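Setting Up the Phone Task in Drakden

These steps are for students in the robotics club who have finished the Onu install and can start an empty two-arm world.

1. Open Drakden and load the tabletop world. Set the random seed to 1012 so your runs can be compared with the rest of the group.

2. Add the phone from the object list. Place it flat on the table, screen up, and give it a small turn. Do not line it up with the table edge.

3. Set the episode length to 900 steps and the control rate to 30 per second. 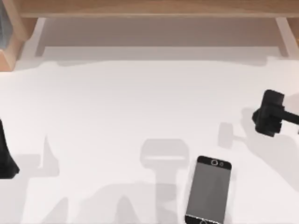 4. Move both arms to the start pose. Each gripper must be clear of the table before logging begins. Check height in the pose readout; shadows in the render are a poor guide, as parts outside the view cast them too.

5. Lower one gripper toward the long side of the phone. Keep the other arm still. Drakden stops the run if the 2 arms touch.

6. Save the log under your team name in the Flinolano folder. A run that ended early should be saved too, with "short" added to the file name.

If the phone slides when the fingers close, reduce the closing speed and repeat from step 4. Friction values are locked for the June round.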